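Stusari (smartphone)

The Stusari is an Android smartphone made by Boto and released in February as the successor to the Astach. It has a 105 mm wide folding screen and 300 GB of usable storage.

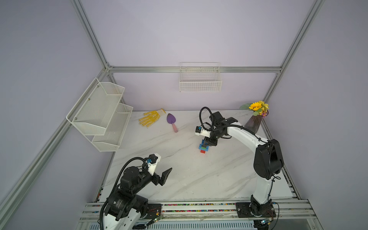 Robot arm above stacked toy blocks

Design

The hinge was carried over from the Astach. The phone weighs around 101 grams more than the Baptiste, Boto's smaller model, and is sold in black and gray.
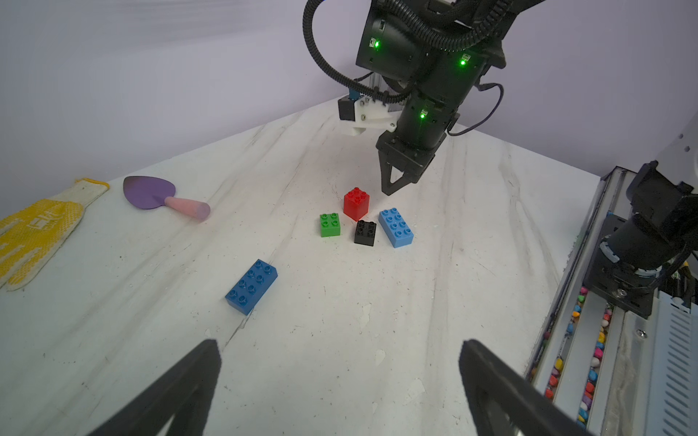

Software

Boto provides security updates for 24 months. Support for a second SIM was added in the first update.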